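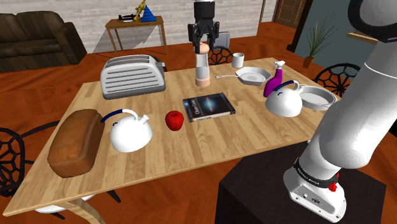
Planner 4 drops the fixed grasp table

Release notes from the Sunville manipulation group, 2019-01-08

The January build of Drediten, our open planning and simulation stack, went out this morning. Most of the work since the last build went into the layer between the object detector and the motion planner. Up to now that layer looked up a stored grasp for each object class and handed it over as a single target pose. The new version passes a ranked set of candidates and lets the planner reject them one by one.

The old approach failed mainly on crowded tabletops. A stored side grasp for a tall object is fine when it stands alone. With a pan handle or a chair back close by, the same grasp puts the wrist or the forearm in collision, and the planner spent its whole time budget looking for a path to a pose it could never reach. Jad Akl, who maintains the collision code, traced most of the timeouts in our household test set to this one cause.

Candidates are now generated from the object mesh and filtered in two passes. The first checks only the open gripper against nearby geometry. The second solves inverse kinematics for the survivors and checks the full arm, pedestal included. What remains is sorted by a cost that combines joint travel, distance from joint limits and clearance at the wrist. The default is to keep 28 candidates per object after the first pass. Raising the value slows planning and did not help much in our tests. It can be set in the planner config under grasp.keep_max.

Top-down grasps get special handling. For objects that are close to symmetric about the vertical axis, such as a pepper grinder or a plain bottle, the generator used to produce many copies of the same grasp at slightly different yaw angles. They are now merged into one entry with a free yaw range, and the solver picks the angle. Mugs and kettles are excluded, as the handle breaks the symmetry.

Lina Daher has rewritten the instance tracker. Scenes with two copies of one model, for example a pair of matching kettles, could swap IDs when the arm passed between the camera and the table. The tracker now holds the last pose of an occluded object for 90 frames before marking it stale, and it will not reassign an ID across a distance larger than the object's own bounding box. Stale objects stay in the collision world until the task ends. This is conservative, and users who want the old behavior can set tracker.drop_stale to true.

Attached objects are handled differently too. After a grasp is confirmed, the held mesh is added to the arm's collision model with 4 mm of padding, and contact with the support surface is allowed only for the first 80 mm of the lift. Previously the contact exception stayed on for the whole motion, and the planner would sometimes drag a held object across the table — legal by its own rules, but no use to anyone.

Known issues. Transparent parts still render opaque in the depth channel, so simulated depth is cleaner than anything a real sensor will return. Thin handles may be lost when meshes are decimated for collision checking; use the convex decomposition option for pans. The Coste controller bridge has not been updated and will refuse to load with this build. A patch is in review.

Config files from the previous build need one change: grasp.table_path has been removed and will raise an error if present. The migration script in the tools folder strips it and writes the new defaults. The test scenes are on the Vimmont mirror, along with the baseline planner logs.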